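Subject: Re: [grilix-users] Gripper closes again after release during handover
List: grilix-users

Judit Szűcs wrote:

> Hello all,
>
> We run the Grola fingers under Grilix on a small bench cell and have
> twice seen the gripper close again straight after it had let go of a
> part. Both times it was during a handover to a person. The first time
> the operator had already moved her hand away. The second time it caught
> the end of a glove. No injury, the force limit was low, but I have
> stopped handovers until I understand it.
>
> The log shows "release confirmed" and then a new grasp command with no
> caller listed. Has anyone seen the same? Kubíček (they sold us the
> fingers) say it must be our own script.
>
> Judit

Hello Judit,

Yes, we have had this, and I don't think it is your script. We had it in February at a demo space with more than one arm in use, and it took us most of two evenings to pin down.

Our handover is simple. The arm holds a small card or part over a desk, the person pulls, the pull is seen as a change in force at the wrist, and the fingers open. After that the gripper is supposed to stay open until the arm is back at its home position. What we got was a gripper that opened, waited a moment and closed again while the arm was still at the desk. It happened once with a visitor's fingers near the tips. He got them out in time, but I would not call that a safety system.

We repeated the handover with a plastic spoon in place of a hand. Out of 39 tries, the gripper closed again in four. The gap between opening and closing was always just over 600 ms, and that was the useful clue.

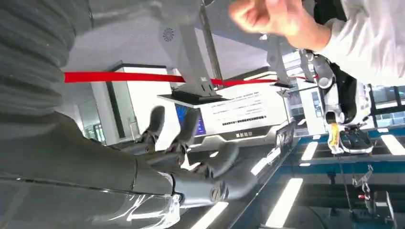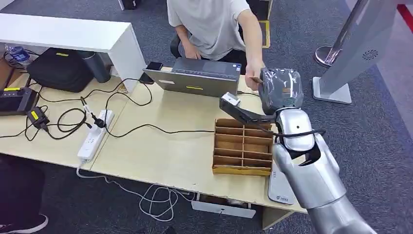 Small card at the desk, arm reaching in over the front edge. 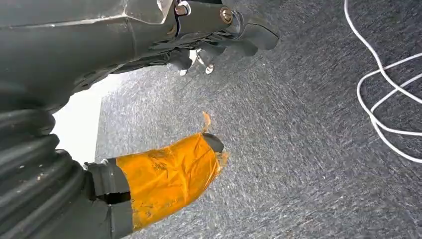

Orange tape on the finger, fingertip left bare.

Grilix has a grasp retry with a default delay of 600 ms. If a grasp ends and the part is not reported as "delivered", it assumes the part has been dropped and tries to pick it up again. The release and the "delivered" flag come from two different places. The release comes from the wrist force. The flag comes from the finger position, and it is only set once the fingers have opened past a certain width. If the fingers stop a little short of that width, you get a release with no flag, and the retry fires. The retry is internal, so there is no caller in the log. I expect that is your blank field.

In our case the fingers stopped short because of tape. We had wrapped a finger for grip, in several layers, and the edges had begun to lift. A loose edge was catching on the finger opposite near the end of the opening movement. It was a very small drag, but enough. With the tape off we did the same run again and had no second closing. With tape back on, laid flat in one layer, we had one. So tape makes it likelier, but the real fault is that a retry is allowed at all while a person may be within reach. Please don't stop at cleaning the fingers.

What we changed:

1. Retry is off for every handover state. It is grasp_retry in the cell file, not in the task file. The task file accepts the setting and ignores it, which cost us the first evening.
2. After a release the gripper drive is held disabled until the arm is home. We did this through a spare output on the Stadex relay, so it does not depend on Grilix at all.
3. The opening width for the flag is logged on every cycle. If it drifts, we look at the fingers before carrying on.
4. No tape on anything that hands over to a person. We still use it on other jobs.

On point 2, check your delay setting. Ours was at 800 ms, which is longer than the retry, so for the first test the gripper had already closed by the time the relay dropped out. We have it at zero now and have seen no ill effects.

Also have a look at which build you are on. We were on 1730. I was told the retry default would be changed in a later one, but I have not seen it in the notes and would not rely on it.

Two questions back to you. Do you know if the fingers were fully open when it caught the glove? And is there anything on the fingers - tape, heat shrink, a rubber cap that has crept along? If they are bare and opening fully, then you have something different from ours and I would like to see the log.

I agree with you about stopping handovers in the meantime. A low force limit helps, but ours was low too and the spoon still came out with a bend in it.

I can send the relay wiring if it is of any use. It is only a sketch, and the terminal numbers are for our cabinet, so you would need to check them against your own.

Regards,
Robin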